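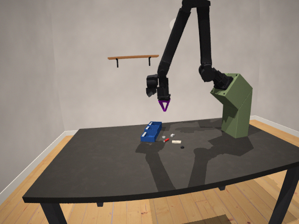

Grusis Cell Planner 13

Motion planning and cell simulation for single-arm sorting and bin placement.

Overview
Grusis computes collision-free paths for one arm working over a fixed surface. The cell is modeled once: pedestal, table, bins and walls. Angled mounts are entered as a base transform, and the planner treats the pedestal as an obstacle for every link.

Functions
Joint-space and straight-line moves
Grasp candidates ranked by wrist clearance
Divided bins, with a separate drop target per compartment
Shadow rendering for testing perception against uneven light
Export of joint paths as CSV

Limits
Up to 514 collision bodies per cell. Loose parts count as one body each. Soft or hinged parts are not modeled. Gripper fingers are checked in the open and closed positions only.

Licensing
Per workstation. The Steiner perception module is licensed separately and needs version 13 or later.

Ordering
Planner, one seat: part no. 461
Planner with Steiner module: part no. 900
Trarnstead, Skillthorpe office

Page revised 16/05/2020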